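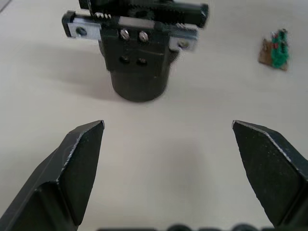
Julunik: frequently asked questions

What is Julunik?
Julunik is our planner for two-arm robots. You give it a goal for each gripper and it works out paths for both together, so neither arm has to stand and wait for the other. We love watching it run!

How close can the grippers get?
As close as you like. The default gap is 57 mm, and you can turn it down for handovers (start slowly, please).
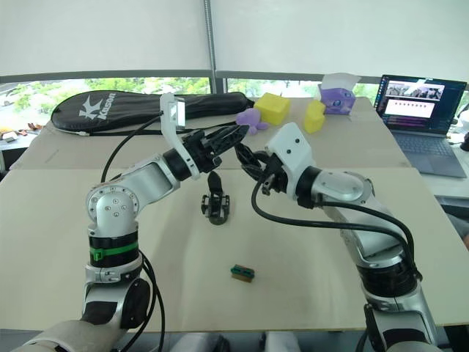 Two arms sharing the middle of the table.

Do I need wrist cameras?
No, but they make a huge difference. The head view is great for finding things and the wrist views take over once a finger gets in the way. Julunik blends all of them at 56 updates a second.

Can I replay a run?
Yes, and it's my favourite bit. Every run is logged, up to 2,000 of them, and you can scrub back to any moment, change one setting and plan again from there. Ashraf Shehata wrote the replay viewer in December and it has saved us almost 125 hours of head-scratching.

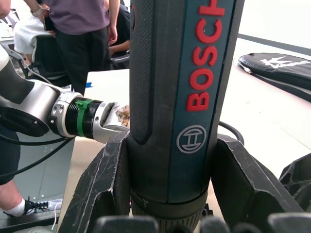

Grasping and larger objects

Can both arms work on one object?
They can. Mark it as shared in the object list and the planner allows contact from either side. Tall, heavy things like power tools are worth trying, as the grip points matter so much more.

Does it work with Rakon drivers?
Yes, from version two onwards. Stiden support is on its way.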